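4. Projeto da disciplina e execução

4.1 Organização das equipes

O projeto prático ocupou a segunda metade do semestre. A turma foi dividida em cinco equipes, formadas por sorteio, e cada equipe recebeu a mesma tarefa base: programar um braço manipulador simulado para alcançar, segurar e recolocar objetos de uso comum sobre uma superfície plana. O simulador adotado foi o Rerkine, já instalado nas máquinas do laboratório Sorkham. A instalação nos computadores pessoais era permitida, mas a entrega final precisava rodar no laboratório com a configuração padrão.

Os alunos tinham cursado cálculo, álgebra linear e introdução à programação. A cinemática inversa foi apresentada em aula, com resolução de casos planares no quadro, e depois substituída no projeto pelo solucionador numérico que acompanha o simulador. Essa decisão liberou tempo para os problemas de contato, que na oferta anterior da disciplina haviam ficado para as duas últimas semanas e foram mal resolvidos por quase todos.

Cada equipe mantinha um diário de execução no repositório Junivero. O diário registrava a versão do código, a semente aleatória, a disposição inicial dos objetos e o resultado da tentativa, classificado como sucesso, queda, colisão ou tempo esgotado. Tentativas interrompidas manualmente eram descartadas da análise, mas permaneciam no diário com a justificativa.

4.2 Objetos e critérios de preensão

O conjunto de objetos foi escolhido para que uma única estratégia de preensão não servisse a todos. Entraram objetos planos, que exigem aproximação lateral ou arraste até a borda; objetos de seção variável, em que a altura da garra muda o ponto de contato; e objetos maiores que a abertura dos dedos, que serviam de obstáculo. As massas e os coeficientes de atrito foram mantidos nos valores do simulador durante a primeira etapa. Na segunda, cada equipe pôde variar o atrito dentro de uma faixa fixada no enunciado.

O funil foi tratado como caso de estudo comum às cinco equipes. O bico é estreito e admite preensão por dois dedos opostos, enquanto o cone limita a altura a que a garra pode chegar sem tocar a parede externa. A Figura 3 mostra os dedos em lados opostos do bico.

Figura 3. Funil azul com a boca voltada para a mesa e os dedos da garra posicionados dos dois lados do bico. À esquerda, a caixa de lenços e o cartão vermelho.
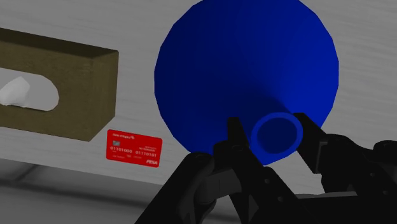
Segundo um dos alunos, em entrevista ao final do curso, a maior dificuldade foi aceitar que o código estava correto e o ponto de contato estava errado; a equipe dele passou duas aulas procurando um erro de sinal na transformação de coordenadas que não existia, e só depois deslocou o alvo ao longo do eixo do bico.

Relatos parecidos apareceram nos diários de outras duas equipes. Nos três casos, a garra fechava na posição pedida e o objeto girava entre os dedos durante a subida. A correção mais frequente foi alinhar o plano dos dedos com o centro de massa do objeto e reduzir a velocidade de fechamento. Uma equipe preferiu aumentar a força de preensão, o que funcionou para o funil e falhou para os objetos mais leves, que eram expulsos lateralmente no momento do contato.

A proximidade entre objetos também interferiu. Quando a disposição sorteada colocava um vizinho junto ao cone, o planejador devolvia trajetórias longas ou nenhuma trajetória. O enunciado não proibia empurrar objetos vizinhos, desde que permanecessem sobre a mesa. Duas equipes exploraram essa possibilidade e incluíram uma fase prévia de afastamento. As demais alteraram o ângulo de aproximação e aceitaram a perda das disposições mais apertadas.

4.3 Coleta e limites de execução

Cada equipe entregou 400 tentativas registradas, distribuídas entre os objetos do conjunto. Uma tentativa era encerrada ao atingir 3000 passos de simulação, valor definido depois de um teste preliminar com o controlador de referência. O lote completo devia terminar em no máximo 600 segundos na máquina de correção, com a visualização desligada. O limite de tempo foi incluído para desencorajar buscas exaustivas de poses de preensão e obrigou duas equipes a reescrever a rotina de verificação de colisões.

A avaliação automática conferia apenas a pose final do objeto e a ausência de colisões entre o braço e o mobiliário. A qualidade do movimento foi avaliada à parte, por inspeção das execuções, com uma rubrica de quatro níveis. A concordância entre os dois avaliadores foi boa nos níveis extremos e fraca nos intermediários, onde o critério de suavidade da trajetória deixava margem a interpretação. A rubrica revisada consta do Apêndice B.

4.4 Aproximação vertical

A segunda tarefa comum pedia uma aproximação de cima a um vaso colocado sobre um móvel, com uma bola de basquete na mesma superfície. O vaso tem gargalo curto e corpo largo, de modo que a preensão precisa ocorrer no gargalo ou na borda. A bola não devia ser tocada. A Figura 4 corresponde a essa tarefa.

Figura 4. Garra aberta para baixo, sem objeto entre os dedos, acima do vaso azul. A bola de basquete está na parte esquerda do tampo.
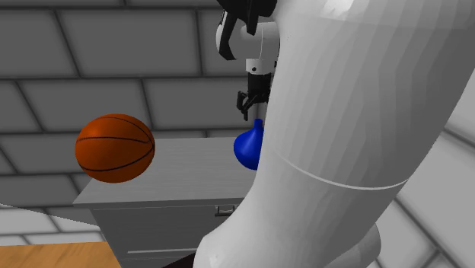 Texto: Grupo de Ensino de Robótica Leinonen | Laboratório Sorkham

A aproximação vertical foi a tarefa com menor dispersão de resultados entre as equipes. O erro predominante foi a descida excessiva, em que a palma da garra tocava a borda do vaso antes do fechamento dos dedos. Bastou, na maioria dos casos, corrigir o deslocamento entre o referencial do punho e o da ponta dos dedos, que os alunos haviam medido com a garra fechada e usavam com ela aberta.

Colisões com a bola foram raras e se concentraram na fase de retorno. As trajetórias de ida tinham sido planejadas com a bola como obstáculo, mas parte do código reaproveitava a mesma rotina na volta sem incluir o volume do vaso já preso à garra. O problema foi discutido em aula e virou item obrigatório da lista de verificação da etapa seguinte.

Não houve transferência para um braço físico nesta oferta. Os resultados valem, portanto, para os modelos de contato do simulador, e a sensibilidade ao atrito observada na segunda etapa sugere cautela na comparação com equipamentos reais. Os diários e os enunciados estão disponíveis no Junivero, na pasta da disciplina.

Compartilhar (5) | Comentários (0)
Última atualização: março
Laboratório Sorkham | Contato | Todos os direitos reservados | Voltar ao topo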